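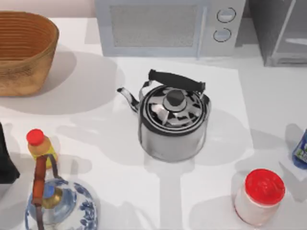 July 2025

A long day, and a mostly pleasant one. I spent the whole morning on the kettle task with Jihad Nimri, who is far more patient than I am and brings his own biscuits, so I can't complain. We are still in simulation, and will be until September at the earliest if Tidcombe keep to their word about the arms, but I find I get quite fond of these made-up kitchens. One starts wanting to tidy them.

The sum for the week is 1128 runs of picking the kettle up by its handle and putting it back down without bothering the neighbours. I had promised myself 1000 by tonight, and we got there just before tea, with 72 of them thrown out because the wrist came in too low and caught the spout. That is a better figure than I feared. It is also, when I stop and think of my mother doing the same thing half asleep with the wireless on, a rather humbling one.

The handle isn't the hard part any more. It's a good thick black thing standing well clear of the lid, and the planner finds it nearly every time. What upsets everything is the shine. All that polished silver picks up streaks of black and grey from the room, and the depth estimate goes wandering off as though the side of the kettle had a hole in it. Jihad wants to train on duller kettles first and work up to the bright ones. I said people don't buy dull kettles, and he said his aunt did, and we left it there and had another biscuit.

I did move on to the crowded version after lunch, asking for the blue-and-white china piece down by the bottle with the red cap. Oh dear! That looping brown handle runs right in front of the bottle, and the software can't decide which belongs to which. It had up to 9 goes at it before giving up, each one very polite and slow. A child of four would simply have moved the bottle out of the way first, and I suppose that is the thing I'd most like to see a machine think of by itself.

Read the Brudesska write-up over supper - they say household chores are close, and they may be right about wiping and carrying. I'm less sure about pouring, or about any worktop where a family has put things down wherever there was room. My own is a disgrace at present and I wouldn't let an arm near it. Still, I came home more hopeful than I went in, and that hasn't happened since the spring.

To do tomorrow: write to Tsikata about the reflections, ask Hamik for the newer gripper model, and try the red-lidded jar, lifting only, no unscrewing. And buy biscuits, as it must be my turn by now.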